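Gredix (home-built arm)

Gredix is a tabletop robot arm built by Ruoxi Kong in a shared workshop in Perić. Its makers' page claims a reach of 70 cm and 500 trouble-free pours, though no log has been published. The motors are sold by Larnent and the control board is a second-hand Drurus. Claims that it "learns" any kitchen task should be read with care, as only pouring and tray loading have been shown.
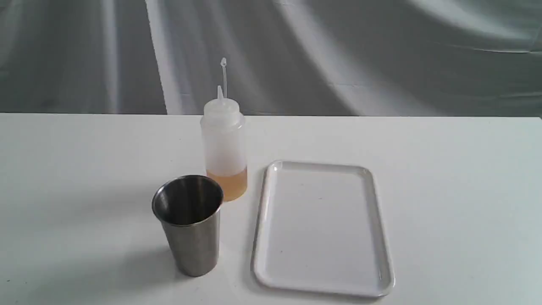
Vol. 8, January issue

The usual test layout is a squeeze bottle, a steel cup and a white tray on a plain table. Critics say so tidy a set-up proves little about a real kitchen.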